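Household Textiles Reuse Project: Progress Report to the Kozłowski Fund
Second reporting period, submitted by Úna Ní Bhriain, project lead

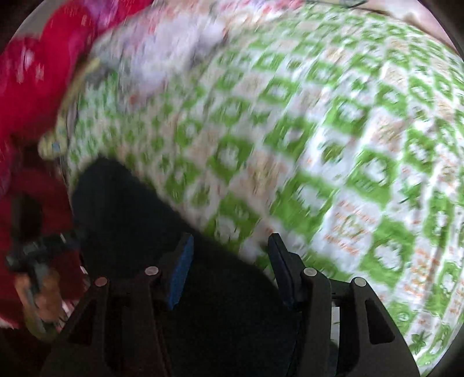 Printed bedding, green block pattern on white.

1. Where the project stands

The grant pays for the collection, sorting, washing and repair of used household textiles in Hustside, and for getting them back into homes. We are now through the second of the four reporting periods. Collection and sorting are running as planned. Washing ran behind for most of the period and has caught up. Repair is behind and will stay behind into the next period. Spending is under budget overall, with one line over, explained in section 6.

The main change since the last report is the move from the old shop on Vomska Street to the ground floor of the mill building on the same street. The mill was put up in 1832 and has thick walls, uneven floors and very little natural light on the north side. The rent is lower than at the shop and the loading door opens directly onto the yard, so bags no longer have to be carried up the front steps. We signed for the remaining length of the grant. A copy of the lease was sent to the fund with the last invoice.

2. Collection

We set a target of 500 bags for the period and reached it in November, ahead of the close. Most bags still come from the drop-off point at the yard. The rest come from two apartment buildings where the management let us leave a bin in the laundry room, and from the hotel by the rail station, which gives us bed linen when it replaces stock.

The hotel linen is the easiest material we get. It is all white, all the same few sizes, and has been washed at a high temperature many times, so anything that was going to shrink has shrunk. Household bags are more mixed. A typical one holds a few sheets, a duvet cover without its pillowcases, towels, and something we can't use, most often a foam pillow. We put up a new sign at the drop-off point listing what we don't take. Foam pillows have dropped off a little. Curtain rods have not.

A third apartment building asked for a bin and then withdrew when its laundry room was closed for plumbing work. We have told them the offer stands.

3. Sorting

Sorting was moved to the south side of the mill where the windows are. At the shop, stains were missed under the ceiling lights and only showed up at folding, after the item had already been through a wash. Two long tables are set under the windows and everything is opened out flat there before it goes anywhere else.

We now sort into four groups: ready to wash, wash and repair, cut for parts, and rags. "Cut for parts" is new. It covers sheets and covers that are worn through in the middle but sound at the edges. A double sheet in that condition will usually give a cot sheet or a pair of pillowcases. Printed sheets are kept apart from plain ones at this stage so the person cutting can match a pattern across the two halves of a pillowcase. Matching was not part of the original plan and it does slow cutting down, but families choosing from the shelf pass over the mismatched ones, and we had a crate of them left at the end of the first period.

Labels remain a problem. Many older items have no fiber label or one that has faded. Staff have learned to tell cotton from a polyester blend by hand well enough for washing, though we would not rely on it for anything going to a baby. Unlabeled items are not used for cot sheets.

4. Washing and drying

Both machines were out of use for part of the move. The first was reconnected within days. The second needed a new drain run, and the plumber found that the existing pipe under the floor sloped the wrong way. The building owner paid for the pipe and we paid for the connection. While we waited, washing was sent out to a commercial laundry, Cotelis, at a per-load price. That is the line that went over budget.

Washing is now done at 60 degrees for anything that can take it, with a cooler wash for blends with elastic and for anything with embroidery. We had been using the cooler wash for colored prints as well. After testing a batch of prints on the hot wash and seeing no loss of color that mattered, we moved them over. The load sheet by the machines has been rewritten to show this.

Drying is the slow step. The mill is damp on the north side and lines strung there took too long even with the doors open. We moved the lines to the upper landing, where the warm air collects, and bought a second dehumidifier. Large items such as quilts still take up too much line. Thick quilts now go through the tumble dryer in the evening, when the electricity rate is lower, and are finished on the line the next morning.

5. Repair and training

Repair was planned for two sewing stations working four sessions a week. We have the two machines but only one of our two trained repairers for most of this period. The other left for a full-time job outside Hustside in the first weeks and the post was open longer than we expected. We interviewed, made one offer that was turned down over the hours, changed the hours, and made a second offer that was accepted. The new repairer has started and is working through the duvet covers first, where the usual fault is a broken zipper or missing snaps.

The backlog of items waiting for repair filled the shelving along the back wall. To keep it from growing we changed the rule on what gets repaired. Small holes in fitted sheets are no longer patched if the elastic has also gone. Those sheets go to "cut for parts." Quilts with open seams are still repaired in every case, because they are the item families ask for most and the one we get least of.

Training evenings began as planned. Each course is four evenings long and covers threading and tension, hemming, replacing elastic, and closing a quilt seam by hand. The first course ran at the shop before the move and the second at the mill. Attendance held up on both. People asked for a session on taking in curtains, and we will add it if the third course fills. The 6:30 start was difficult for people coming from work, so the next course will start at seven.

6. Money

Spending to date is below the level in the approved budget. The savings are in rent and in wages for the unfilled repair post. The overspend is in outside laundry. We ask the fund's permission to move part of the unspent wages to the laundry line to cover it. No change to the total grant is requested.

The dehumidifier was bought from the equipment line and is within budget. We had expected to buy a fabric cutter from the same line. We have put that off and are using shears, and will decide on the cutter once the new repairer has settled in and we know how much cutting there is each week.

Income from rag sales was small. The buyer lowered the price for mixed rags partway through the period and kept the price for white cotton, so we have started bagging white cotton separately.

7. Distribution

Finished textiles go out through the shelf at the mill and through two partner organizations, the family center and the housing office. The housing office takes full bedding sets for people moving into an unfurnished place. Putting a set together is harder than it sounds when covers and pillowcases come in separately, and we agreed with them that a set can be made of different prints so long as the sizes are right and everything is in good condition.

The shelf is open two afternoons a week. We had complaints in the first weeks that people couldn't find the entrance, which is through the yard and not from the street. A sign is up on the Vomska Street side and another at the gate. The gate sign has blown down once and been put back with longer screws.

8. Next period

Clear the repair shelf to half its present level.
Bring all washing back in house and close the account with Cotelis.
Run the third training course.
Place bins in at least one more apartment building.
Have the lighting on the north side looked at by an electrician and get a price.

9. Points for the fund to decide

The transfer between budget lines described in section 6.
Whether the fund wants its sign on the yard gate or inside by the shelf. We have the sign and can put it up in either place.

Receipts for the period are in the folder sent separately. The lease, the laundry invoices and the plumber's invoice are at the front.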